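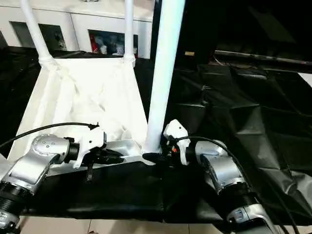
**Who can apply for the seed germination survey?** Any home gardener in the Prammont valley with at least one raised bed or plot that gets six hours of direct sun.

# Call for Participants: Prammont Seed Germination Survey

The Frei Seed Library is recruiting 199 households to grow and record older bean and squash varieties over one season. The collection holds 3,440 accessions. Of these, 1,977 have no germination record from outdoor soil, only from indoor trays.

## What participants do

- Sow two packets of seed (one bean, one squash) at the depth printed on the packet.
- Record soil temperature at 7 a.m. on sowing day and each day after, for 21 days.
- Log emergence daily on the paper sheet or the web form.
- Return 30 dried beans per variety at the end of the season.

Squash seed does not need to be returned. Cross-pollination between neighboring plots is too likely for it to be of use.

## What we supply

Seed, a soil thermometer, plot markers, log sheets and a prepaid return envelope. Each household that submits a complete log receives a $40 credit at the Rendedlow garden center. Partial logs are still accepted - they are used in the analysis but do not earn the credit.

## Requirements

- Age 18 or over.
- No preemergent herbicide on the plot in the past 12 months.
- Access to water within hose reach of the plot.
- Agreement to grow the assigned varieties. Swaps are not possible after packets are mailed.

Prior experience is not required. Renters need written permission from the property owner.

## How to apply

Pick up a form at the Pleltley branch library or request one by mail. Applications close at the end of February. Plots are assigned by soil type, so please complete the soil section even if you are unsure of the answer.

Questions about the protocol go to Felista Makokha, field coordinator. Questions about eligibility or the credit go to Hortensia Ojeda at the front desk, 9 a.m. to 1 p.m.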